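How to wipe down a white desk (without buying anything clever)

Every spring, usually in May, somebody tries to sell me a desk cleaning kit. Last year it was Flindent foam. Before that it was the Wotix two-step system, which is a bottle of soap and a bottle of water at a silly price. I used both to the end and the table looked the same as it does with washing-up liquid.

What you need

One cotton cloth, a second one kept dry, a bowl of warm water and a small squirt of washing-up liquid. That is the whole list. I read a page with 1,579 comments arguing over microfibre, and I remain unconvinced that it matters on a plain white top.

What to do

1. Clear the top as far as you can bear to. A phone and a drink always seem to creep back. Move them to the far side and do the near half first, then swap.

2. Wipe off crumbs and grit with the dry cloth. Grit under a damp cloth is what makes those fine grey scratches.

3. Wring the other cloth out hard. If it drips, wring it again. Most people use far too much water and then blame the table.

4. Work from the far edge towards you in straight, overlapping strokes. Circles feel thorough but they leave smears, whatever the Bivura leaflet says.

5. Go gently near any cable hole. Take the cap out if it lifts, clean it in the bowl and dry it before it goes back. Never pour or spray near it.

6. Do the front edge last. It gets the worst of the sleeves and wrists, and may want 2 passes.

7. Dry straight away with the dry cloth.
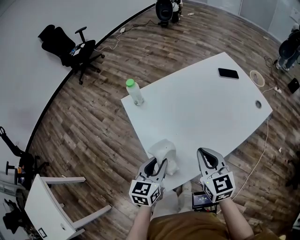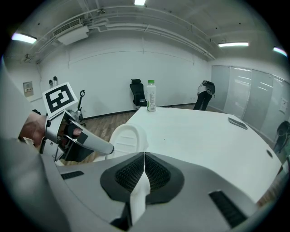
Tea rings and pen marks

For a tea ring, lay the damp cloth over it for 6 minutes and then rub. Bicarbonate of soda works too, though it is slightly gritty and I would try a corner first. Pen is harder. The Tetteh eraser block did shift biro for me, but it left a dull patch that I can still find when the light is low – so I would rather have kept the biro.

How often? Once a week is plenty. I do mine on a Sunday, and skip it when it looks clean.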